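The Office of Unclaimed Property

The Office of Unclaimed Property occupies two rooms on the lower floor of the Traltgate municipal building. Its hours are posted on the door. Persons wishing to recover an article are asked to present themselves between nine and noon, to state the nature of the article, and to sign the register in ink.

Marlene Albers had been Registrar for 17 years when the notice came. It was addressed to the Office and signed on behalf of the town of Zesville, with which Traltgate was to be joined in August. All articles held longer than one year were to be listed, assessed and released. The list was to be submitted on the form provided. The form had room for a number, a class and a value.

There were 651 articles. The Registrar began with the umbrellas, which gave no difficulty. She entered them under Class 2 and assigned them the value shown in the schedule. The gloves followed. By the end of the first week she had reached the clothing, and there her progress slowed.

It had been the practice of the Office, under her direction, to keep a card with each article. The card recorded where the article had been found and anything the finder had cared to say. The form did not ask for this. She wrote to Zesville to inquire whether the cards should be attached. Zesville replied that they should not.

Article 282 was a shirt. According to the card, it had been left on the Giltier ferry by a boy traveling alone, who had been seen to fold it himself before he set it on the bench. The finder, a Mr. Ugwu, had added that the boy took a good deal of trouble over it.

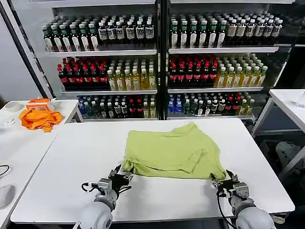
Article 282. Shirt, green. Class 4.

The Registrar entered the number and the class. In the column for value she wrote nothing, and she proceeded to Article 283.

An assessor, Leonie Meinecke, was sent to examine the list. She was courteous and had been given one day. She observed that the column was blank for all articles from 282 onward, and she asked whether the Registrar had been unwell.

"I have not," said the Registrar. "The schedule gives a value for shirts. I was not able to find the one for this shirt."

"The schedule does not distinguish among shirts."

"No. I have read it several times."

The assessor asked to see the card. She read it standing, and then she took the visitor's chair and read it a second time. She asked whether the boy had ever come to the Office. The Registrar stated that he had not. She asked whether anyone had written to the ferry company. The Registrar produced copies of 5 letters, with the replies pinned behind them in order of receipt.

"He would be a grown man now," the assessor said.

"That is correct. It would not fit him."

At noon the door was closed to the public in accordance with the posted hours. The two women remained inside. The assessor drew the box of cards toward her and started at the front, with the umbrellas. The Registrar considered pointing out that these had already been settled, and decided that it was not her place to do so. She put the kettle on.

The list was returned to Zesville the following morning. Every line had been completed. In the column for value, from the first article to the last, the assessor had written in a small, regular hand: See card.

The cards were sent separately, by registered mail, in four boxes. The Registrar retained the receipt. Zesville acknowledged the boxes and advised that a decision would be made in due course, and that until such time the articles were to stay where they were.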